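Tema 4. Del encargo a la obra: la reforma interior de vivienda

Apuntes de la asignatura Proyectos de Interiorismo II
Profesora: Humaira Malik
Última revisión: 8 jun. 2018

1. El encargo

Un encargo de reforma empieza con una visita y una conversación larga. Conviene salir de ella con tres documentos: la toma de medidas, la lista de necesidades y un presupuesto máximo por escrito. Si el cliente no quiere dar una cifra, se le presentan dos horquillas y se le pide que descarte una.

En el caso que seguimos este curso, un piso de 156 m² en el centro de Cáceres, la propiedad pedía unir cocina y comedor, rehacer los dos baños y conservar el pavimento hidráulico del pasillo. El último punto condiciona todo el trazado de instalaciones y debe figurar en la primera página de la memoria.

2. Toma de datos

Se miden siempre las diagonales de cada estancia. En edificios antiguos los ángulos rectos son la excepción, y un mueble de cocina encargado con la medida de una sola pared no encaja. Se anota también la altura libre en cuatro puntos, el grosor de los tabiques y la posición de las bajantes – estas últimas, comprobadas en obra y no copiadas del plano de la comunidad.

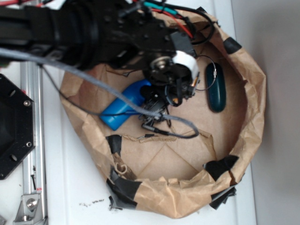

Departamento de Diseño de Interiores – Escuela Drutetti
3. Contratación: dos modelos

a) Proyecto y obra separados. El cliente contrata al diseñador y, con el proyecto terminado, pide ofertas a varias empresas. Permite comparar precios partida por partida. Exige mediciones muy completas, porque lo que no está medido se cobra aparte.

b) Proyecto y obra en una sola empresa. Es el modelo de Drotitz, el estudio que lleva el piso de Cáceres. Hay un único interlocutor y los plazos suelen acortarse. A cambio, el cliente pierde el control externo de la ejecución y debe leer con cuidado las calidades del contrato.

En los dos modelos el contrato recoge plazo, forma de pago, penalización por retraso y procedimiento para los cambios. Todo cambio se valora y se firma antes de ejecutarlo.

4. Presupuesto por partidas

El presupuesto del caso tiene 212 líneas agrupadas en capítulos: demoliciones, albañilería, fontanería, electricidad, carpintería, revestimientos, pintura y mobiliario. Se reserva además una partida de imprevistos de 3.000 euros, que solo se toca con autorización escrita de la propiedad.

5. Entrega

Para la próxima sesión: leer la memoria del proyecto Fimuditz (en reprografía) y redactar la lista de necesidades del ejercicio, máximo dos páginas. Quien no entregara el ejercicio de diciembre puede adjuntarlo ahora, en un archivo aparte.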